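急募。5月からの人、2名。木の小物の店「オマーノ(Omano)」です
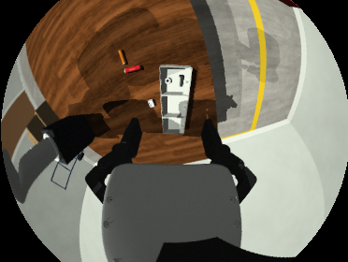 前の募集を見てくれた人にはすみません、条件が少し変わってます。時給と曜日のところ、下のほうが新しいです。古い貼り紙は無視してください。

仕事は主に、店の奥での検品と梱包、それと発送。たまに接客。積み木、コマ、小箱、箸置き、あとボタン。小さいものばかりです。重いものはほぼなし。ただし入荷の日だけは箱が来るので、持てる範囲で持ってもらいます。

## 募集のなかみ

- 人数 2名(長く来られる人を優先、短期も相談)
- 時間 朝8時から昼すぎまで。昼からの枠は今は埋まってます
- 週3日から。土日どちらか出られるとかなり助かる
- 時給 1,180円、研修中も同じ
- 交通費 片道300円まで。自転車の人は駐輪代を出します
- 服装 自由。爪だけ短く。指輪は作業中はずしてもらう
- まかないなし。お茶とコーヒーはあります

## やること、もう少し詳しく

朝来たらまず注文票の束を分ける。通販のぶんと、卸のぶん。卸は今のところランガット(Langat)さん向けがほとんどで、ここは箱の詰め方に決まりがあります。紙を挟む向きまで決まってる。最初は面倒ですが三日もやれば手が覚えます。

検品は、ささくれ、割れ、塗りのムラ、この順で見る。迷ったら「迷い箱」に入れておいてください。自分で決めなくていいです。あとでまとめて見ます。迷い箱がいっぱいになる人のほうが、空の人より安心できるので、遠慮なく入れてもらって大丈夫。

数が出る日は小袋で100くらい、ではなくて、きっちり100袋。グロスード(Grosudo)という催事用の詰め合わせが100袋単位の注文で、これが月の前半に重なります。この時期に休みが続くとつらいので、予定がわかっている人は面接のときに言ってください。言ってもらえれば組みます。

在庫の管理はマタミックス(Matamix)という表のソフト。古いです。動作も遅い。パソコンが得意でなくても、数字を入れて保存ができればそれで足ります。保存を忘れると朝のぶんが全部消えるので、そこだけは気をつけて。過去に二回消えてます。

接客は呼び鈴が鳴ったら出る、くらいの頻度。雨の日は一人も来ないこともある。贈り物の相談が多いです。出産祝い、退職祝い、あと引っ越し。包装はリボンが苦手な人でも、こちらで教えます。紙だけの包みなら半日あれば覚えらます。

## こういう人だとありがたい

細かい作業が苦にならない人。黙って手を動かすのが好きな人。おしゃべりが好きな人でも別に困りません、ラジオもついてるので。

時間に遅れるときに電話をくれる人。遅れること自体はそんなに怒らないです。集荷が来る日だけは別。

経験は問いません。今いるメンバーも前職はばらばらで、給食、印刷、保育、介護など。学生さんも可、高校生は今回なしでお願いします。年齢の上限はなし。

木の粉や亜麻仁油のにおいが苦手な人、アレルギーのある人は先に相談してください。奥の部屋は換気していますが、塗りの日はそれなりに匂います。ナッツ系の油は去年でやめました。

## 今回お願いできないこと

- 在宅での検品(問い合わせ多いのですが、今はやってません)
- 夜だけの勤務
- 作り手の募集。木工をやりたい方はまた秋に別で出す予定。ろくろの席が空かないので
- 作品の持ち込み、委託の相談。これは別の窓口で

## 場所

商店街のアーケードを抜けて、橋の手前、左側の二階建て。一階が店、作業場はその奥です。看板が小さくて見落とす人が多い。クリーニング屋さんまで来たら行きすぎ。駅からは歩いて8分、坂はありません。車通勤は不可、駐車場が店の軽一台ぶんしかないです。

## 応募のしかた

メールか、店に直接。電話は午後2時から4時のあいだが出やすいです。午前は発送でばたばたしていて、出られないことが多い。

メールに書いてほしいこと:

1. 名前(ふりがなも)
2. 来られる曜日と時間
3. いつから来られるか
4. 連絡のつきやすい時間帯

志望動機は書かなくていいです。履歴書は面接の日に持ってきてください、手書きでも印刷でもどっちでも。写真なしで構いません。

面接は20分ほど。そのあと希望する人は作業をちょっとだけ試してもらいます。小袋に詰めて口を折るだけ。うまい下手を見るわけではなく、やってみて嫌じゃないかどうかを自分で確かめてもらう時間です。ここで「違うな」と思ったら断ってもらって全然いいです。

返事は三日以内に出します。来ないときは迷惑メールに入っているかもしれなので、そちらも見てください。それでもなければ、すみませんがもう一度送ってください。

## よく来る質問、先に

社割あり、3割引き。B品は月末にもっと安く出ます。

有給は法律どおり。年末は混みます、正直に書くと12月の中ごろはかなり忙しい。その代わり1月の前半は店ごと休み。

扶養の範囲で、という人は多いので調整します。年の途中で計算が合わなくなる前に早めに言ってもらえると。

髪の色は自由。長い人は結んでください。

掛け持ち可。同業の店だけはちょっと相談。

決まりしだい締め切ります。店先の貼り紙が外れていたら終わりの合図ということで。ホームページの更新はたぶん遅れます。

オマーノ 作業場・発送担当

追記:制服はありますかと聞かれたので。エプロンだけ貸します。色は紺か生成り。洗濯は各自でお願いします。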